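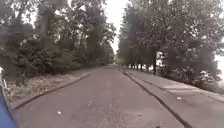 The joint is the thing to worry about, the surface can wait another season. So said the voice from Wulov when I rang this morning to talk about the long straight stretch of path, and I've been arguing with it in my head ever since. My own feeling was that we should start with the gritty patch, because it's what you notice underfoot and what people will moan about. Wulov's view is that grit on top is a broom job until proved otherwise, and a dark line running that far down the paving deserves a proper look first. Annoyingly, I think that's right.

September, 10.40 am. Notes so far, before I forget them.

Surface: the middle of the path looks fairly smooth, no complaints. The rough speckled area is coarse stuff, pale grains and dark grains mixed. Two possibilities - either it's loose and has come from somewhere else, or the top is wearing and that's the path itself coming up. I'm not going to guess. Stiff broom, sweep 2 square metres, bag what comes off and weigh it. If the bag is nearly empty then we're looking at wear and I'll have to eat my words about the broom being a waste of time.

Joint: the dark line on the right, between the main path and the strip of grey pavement beside it. It could be open or it could be old filler, and I want that settled with a probe and not by squinting. It gets thicker towards the near end, so begin there and work towards the trees. Take a depth every 5 paces and write it down at the time (not afterwards in the van, which is how we lost half the readings at Cerimier). Chalk the spots as well, so whoever goes next can find them again.

Left side: there's a thin dark edge line and then the verge, which is all dry leaves and scrubby little plants. I'd like the edge left alone for now. The trees are thick on that side and once the leaves really come down we'll be clearing it every week anyway! One pass with the rake before the joint work, one after, and that'll do.

Odd pale marks here and there on the paving. One bright white bit near the left might be a leaf or might be litter - pick up anything that picks up, ignore the rest.

Filler: the stores sheet says 92 kg of the Sosia cold mix, which is plenty if the joint is shallow and nowhere near enough if it isn't. Don't order more until the depths are in. We still have 5 tubs of the older Sandu one too, and I'd happily see the back of it. It skins over before you've got the trowel clean. Could do a short test length with each, side by side at the near end, and leave them through a couple of frosts. I'd want them labelled this time.

Still to do:
- find the probe (last seen under the cones)
- new head for the stiff broom, the old one is mostly handle
- ring Wulov back with the depths
- ask whether the side strip counts as part of the path for the survey or gets its own sheet. I've put it on the same sheet in pencil for now.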